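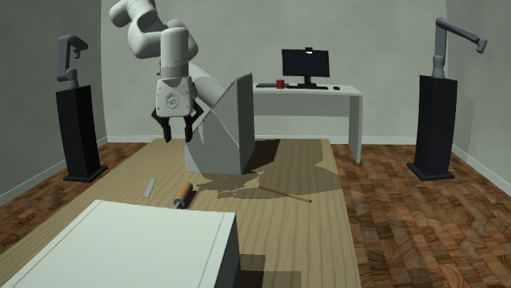 A white robot arm over a long light-wood table.

Print this page | E-mail this page

BARKILLEY — The Titunell Peace Fund is delighted to announce that registration is open for its October course on safe storage of small arms and ammunition. The course brings 60 police officers, armory clerks and local officials to Barkilley for two weeks of shared work on record keeping, marking and secure transport.

Interest has been wonderful. Nearly 80 people wrote in before the program was even published, and many asked for more time on record keeping — so they will get it! 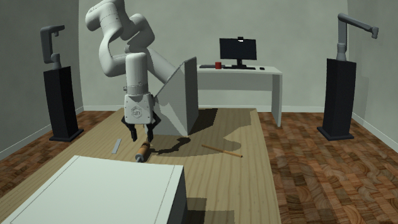
Lessons from the Petchrat district will fill the opening days. Local police there collected 3,896 unregistered firearms during a voluntary surrender campaign, and every one was logged by serial number or given a new mark before it was destroyed.

"Petchrat did the slow, careful work, and we can't wait for others to hear how," said Thu Ngô, who directs the course. "People will go home with forms they can use the next morning."
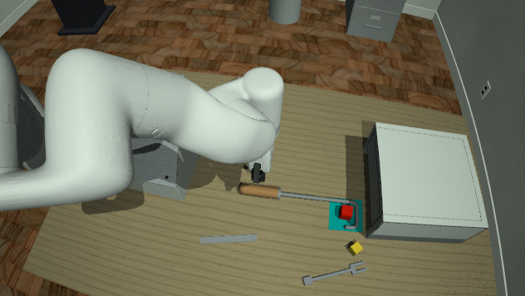

White robot arm with a small black gripper above a striped wooden tabletop.

The fund will cover travel for 16 participants from rural stations. Applications go to the Titunell office in Barkilley, and classes start each morning at 9 a.m.

Recent items
- Zustulik border posts adopt shared weapons register
- New handbook on marking firearms
- Petchrat surrender campaign: final report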